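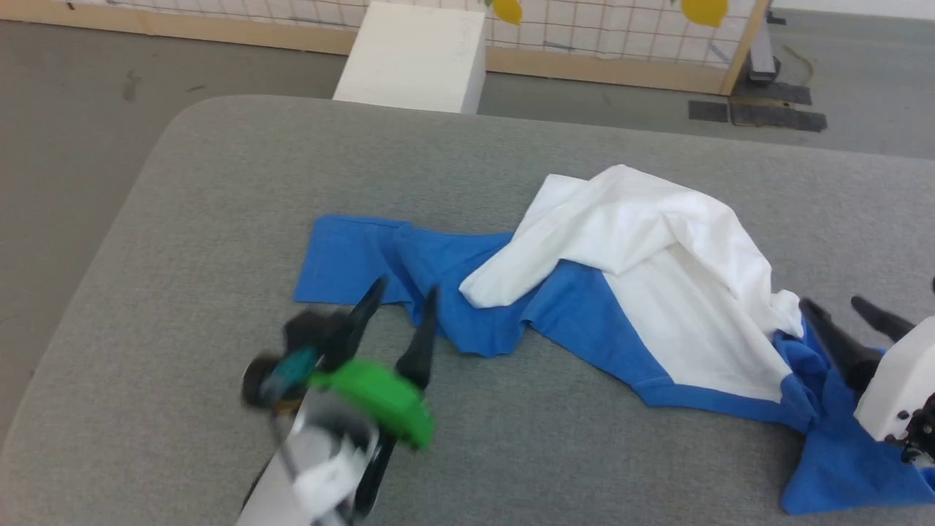
The Drivberg folding kit is a pair of small robot arms sold with software for handling clothes, and I went to the open day at Sheehan in Drivdale to find out if it is any use to a business like mine. I run a small laundry service and we fold a lot of uniforms and children's clothes by hand. Sheehan is the dealer for the kit in our area. They put on the demonstration every July and you can walk in without booking. I stayed from 10 a.m. until they closed up in the afternoon. The piece I cared most about was a blue and white garment, because mixed colors and odd shapes are where the last system I looked at had trouble. A towel is easy. A garment heaped up with the white part on top of the blue, as it was at one stage, is closer to what comes out of our dryers. The grippers are the part you end up watching, two black fingers on each, and the fingers are thinner than I expected from the brochure.

I should say what I went in with. Two years back I tried a Godberg folding machine on a short rental. It is a cabinet type, where you clip the shirt at the top and it pulls the shirt through. It was fast with adult shirts and would not take anything small. We sent it back. The Drivberg works on an open surface with nothing to clip, so in theory it can take any shape you put down.

The demonstration was run by Nerea Bermúdez, who does the training for Sheehan's customers. She gave a short talk first, then ran the arms for most of the morning, and took questions while they were moving. I liked that she let people ask for things that were not on the plan. A man near me asked for a hooded sweatshirt. She said the kit was not ready for that one and moved on to the next question.

Setup

The arms mount on either side of the work area. Sheehan had a soft gray surface under the clothes, and Nerea said a soft surface matters, as the fingers need to get slightly under the edge of the cloth before they close. On a hard counter they slide over thin fabric and come up with nothing. She tried it on a bare tabletop after lunch to show us, and she was right. It missed the hem three times in a row. If you buy the kit, budget for a padded covering. It is not in the box.

You also need clear space on both sides. The elbows swing out farther than you would think from the size of the arms, and our folding counter at the shop is against a wall, so we would have to move it. Calibration is done once after mounting and again any time somebody bumps the base. I asked how long that takes and was told 6 minutes. I did not see it done, so I can't confirm that.

How it handles cloth

The basic method is to pinch, lift, pull, and put down. With a flat item the two arms work together on one edge. With a crumpled item they work separately at first, each one looking for something it can hold, and this is the slow stage. On the crumpled pieces there was a lot of picking up and letting go before anything looked like progress. One small garment was picked up by the same bit of hem over and over until Nerea stopped the run and put it down again at a different angle. On the next try it went well.

Plain cotton was best. Anything with a shiny finish slipped. Thick towels were fine to grab but the fold came out fat on one side, and the arms don't press things down the way a person does with the flat of the hand.

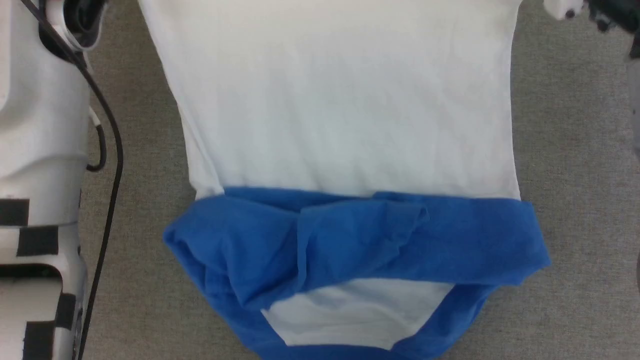 1153 words | 6 min read

Small garments with a shaped bottom edge were the part of the day I had come for. We get a lot of them from two daycare centers. The folding order Nerea used starts at the bottom, bringing the lower section up over the body, and you can see where the trouble comes. The blue part is wider than the white body above it, so once it is turned up it sticks out at both sides. The middle of the fold bunches, and a loose flap hangs down on the left. A person would smooth that out with one pass of the hand without thinking about it. The kit has to treat every one of those as a separate job.

I asked whether it would tuck the sides in next. Nerea said that depends on the training you give it. The software comes with a starter set of folds, and for anything else you show it yourself by moving the arms through the job. Her advice was to plan on 1000 examples of a garment type before you leave it to work alone. For us that is a lot of hours. She did say that similar garments share some of the learning, so the second type should go faster than the first, but she would not put a number on it and I respect that.

Build and finish

The housings are smooth white plastic and look easy to wipe down, which matters in a room with lint in the air. The demonstration arm had black tape patches stuck in a checkered pattern on its lower part. Somebody next to me took them for decoration and they may be, I did not ask. What I did ask about was the cabling. The black cable comes off near the top of the arm and hangs down outside the housing, close to where the clothes are. In my shop that would be caught on a sleeve or a cart inside a week. Nerea said a cable guide is sold separately. I think it should be included.

The fingers can be changed without tools. I was allowed to handle a spare set and they felt stiff and light. The points are narrow, and I wondered about snags on knits. There was one knit sweater in the basket and it came through without a pulled thread, but one sweater is not much of a test.

Noise is low. You can talk over it at a normal level, which I could not say for the Godberg, where the fan ran the whole time.

Speed

This is where it falls short for a working laundry. My fastest folder would have finished a whole basket in the time the arms took to sort out a few crumpled pieces. If you lay the garment out flat first the time comes down a great deal, but then you are paying a person to stand there and lay garments out flat, and at that point she may as well fold them.

There is an argument for running it overnight. I put that to Nerea and she was straight with me. She does not recommend leaving it with a full basket yet, mainly because it can drop a piece off the edge and has no way to go and get it. A future version is supposed to deal with this. I review what is on sale now.

The open day itself

Well run. Parking is at the back and is tight if you bring a van. Coffee was free, lunch was not. The demonstration area was close enough that you could follow the fingers from the front row, though from farther back you needed the screen, and the screen lagged behind the arms by a moment. If you go, get there for the morning session. By the afternoon there were more people and fewer chances to ask for a particular item.

I would also bring your own clothes. Sheehan will run them if there is time. I brought 3 daycare pieces in a bag and they got to one of them, a plain one, and it came out acceptable. The corners were uneven but it would have stacked.

Would I buy it

Not this year. For a school or a repair shop that wants to learn how this kind of machine works, the kit looks solid and the support from Sheehan seems good. They answered my follow-up email the same afternoon, with the price of the cable guide and the padded covering, both of which I had asked for. For a laundry that needs baskets folded by the end of a shift, it is too slow on anything crumpled, and almost everything we have is crumpled.

Good points: quiet, handles odd shapes, easy to clean, fingers simple to swap.

Bad points: slow start on heaped clothes, cable hangs in the way, soft surface and cable guide cost extra, a lot of training needed for each new type of garment.

Rating: 3 out of 6 for laundry use. I have asked Sheehan to put me on the list for next July and I will bring the same bag of clothes.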